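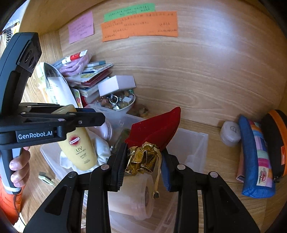

Drumbridge, August

Cataloger and Collections Assistant, Asian Works of Art and Dolls
Boltlow Auction Rooms

Boltlow Auction Rooms is looking for a cataloger and collections assistant to join the Asian works of art department at our Drumbridge saleroom. The post is full time and permanent, with a trial period of six months. It would suit a person with a year or more in an auction house, museum store or dealer's stockroom, though we will read applications from recent graduates who have handled objects as part of their course.

The department holds four sales a year. Most of what we sell is Japanese and Chinese: ceramics, lacquer, netsuke, textiles, woodblock prints, bronzes and a smaller number of Korean pieces. Dolls and toys from all countries come under the same department, for no better reason than that the last head of department liked them, and they now make up a good part of the spring sale.

The first large job for the new cataloger will be the Matoušek collection, consigned to us by the family. It consists of 469 lots of netsuke, inro, sword fittings, small lacquer and carved ivory substitutes, put together over two generations and stored in its original boxes wherever those survived. A handwritten inventory comes with it, partly in Czech. The inventory has been translated, but the numbers in it do not always match the labels on the boxes, and matching them up is slow work. The collection will be offered in two parts, the first in the winter sale.

What you will do

Examine, measure and describe objects for the printed and online catalogs. Our house style is short: title, period, description, dimensions, condition, provenance, literature. A sample page will be sent to everyone invited to interview.

Write condition reports for bidders, often with a deadline of the same afternoon.

Check signatures, seals and box inscriptions against our reference library and, where we cannot read them, send them to our outside readers. You do not need to read Japanese or Chinese yourself, but you should be able to tell when an inscription has been photographed upside down.

Check incoming consignments against the receipt and enter them in the stock system. Each object gets a stock number before it leaves the receiving room.

Pack and unpack objects for viewing days and for transfer to and from our store at Fornance. The store is 27 miles from Drumbridge. A van goes out and back most weeks and you would be on it when a sale is being pulled.

Work with the photographer to set the order of photography and make sure boxes, stands and loose parts are shot with the lot they belong to.

Staff the viewing days. This means opening cases, handing pieces to clients and answering questions at the counter.

Take phone bids on sale days.

What we ask for

Experience handling small and fragile objects. Please tell us where you got it and what sort of objects they were.

Clear, correct written English. Catalog entries go to print with one round of proofreading, so errors tend to stay in.

A working knowledge of Japanese or Chinese decorative arts, whether from study, work or collecting. Knowledge of dolls is welcome and can be learned here.

Familiarity with the rules on ivory, tortoiseshell and other restricted materials. Training is given, and you will not be asked to sign off on a material on your own during the trial period.

The ability to lift boxes of up to 48 pounds, with help available for anything heavier.

A valid driver's license is useful, but the post does not depend on it.

Reading ability in Japanese, Chinese, Czech or German would be a plus.

What we offer

A salary based on experience, discussed at first interview. Paid vacation, health coverage after the trial period, and a staff discount on buyer's premium for purchases under our employee bidding policy (a copy is given to all new staff and must be signed before the first sale).

Normal hours are 9:00 a.m. to 5:30 p.m. with an hour for lunch. Viewing days and sale days run longer, and some fall on weekends. The extra hours are taken back as time off, usually in the two weeks after the sale. Vacation cannot be booked in the ten days before a sale.

The department is small. You will report to the head of department and share an office with the ceramics specialist and the department administrator. The reference library is next door and is open to staff outside working hours. There is free parking behind the saleroom, and the bus from Drumbridge station stops at the end of the street.

How to apply

Send a resume and a cover letter of one page to the staff office, by mail or in person at the front counter. Mark the envelope "Cataloger, Asian Art."

Please also include 2 sample catalog entries, written by you, for any objects you like. They can be things you own, things in a public museum or lots from a past sale of ours, as long as the text is your own. Give dimensions in inches and centimeters. Photographs are optional. We look at the entries before we look at the resume, so take some care over them, and say plainly if you are unsure of a date or an attribution. "Probably" and "attributed to" are words we use every day.

Applications are read as they come in, and the post will stay open until it is filled. We expect to hold first interviews in September. These last an hour and include a handling exercise with three or four objects from stock, followed by a short written description of one of them. Second interviews will be held at the Fornance store, and travel between the two sites will be provided.

We reply to all applicants. If you applied for the junior porter position earlier in the year you are welcome to apply again for this one, but please send a new letter.

Candidates must already be allowed to work in the United States. Two references will be asked for after the second interview and not before.

Questions about the post can be left at the front counter between 10:00 a.m. and 4:00 p.m. on working days, and the department will call you back. We cannot give valuations on the same call.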